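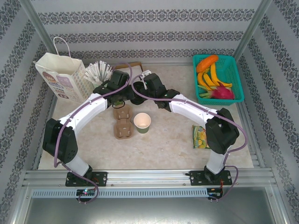

Grey damask paper on three sides, the marble-effect board, and the straw holder towards the back.

Readers who follow these pages for the notes on paper and surfaces will recall that the September entry ended with the walls still bare. The papering has since been completed, and I set out below how it was done and what I would specify differently on another occasion.

The paper is a pale grey with dark damask ornament arranged in horizontal bands. It was supplied by Vekbridge from the end of a discontinued line, and I had two rolls. The banding governed every decision that followed. An all-over damask will forgive a small error in level; a banded one will not, and the eye goes directly to the corners, where the bands on the side walls must meet those on the back. I took my level from the back wall and worked outwards to the left and then to the right. The first length on the right was hung, found to be low, and taken down again while the paste was still open. Mrs Huguette Sutherland, from whom I learned to hang paper, holds that one should always begin at the most visible wall and allow the errors to accumulate where visitors do not look. With three sides and an open front there is no such place.

In the back corners, the aluminium posts were left uncovered. I had considered papering over them and decided against it. They give a clean vertical line at which each sheet may finish, and the metal sits well enough with the grey.

Paste

I used Flareck ready-mixed paste, thinned slightly. It is adequate. The tub advises 300 millilitres of water for heavier papers and gives no guidance at all on lighter ones, so a trial on an offcut is advisable.

The board

The work surface is a light beige board with a marble texture and a faint, cloudy veining. I am regularly asked whether a plain white would have been preferable beside so busy a wall. I do not believe so. White throws the pattern forward, whereas the beige is quiet and somewhat warmer than the paper. It has acquired a few small stains, which have been treated with warm water and washing-up liquid, then with bicarbonate of soda made into a paste. I have not used bleach and do not propose to do so on a textured finish. Correspondents with experience of Zondard surface cleaner are invited to write in, particularly if they have used it on a pale board for more than a few months.

The straw holder

The holder stands towards the back of the board. It was previously kept nearer the front edge, where it was knocked over with some regularity. I am aware that a straw holder is a modest subject for a paragraph. It nevertheless drew more letters than the skirting boards did, and Sylvie Lemieux has asked twice where one might be obtained. Mine came in a mixed box from the Mets clearance shop, and I cannot say whether more are to be had.

Remaining work

The edges of the paper require a second pass with the seam roller. I also intend to keep the offcuts flat, in a drawer, against future repairs. The earlier entry on lining paper has now been read more than 2,000 times, and the correction concerning drying times has been added at the foot of it.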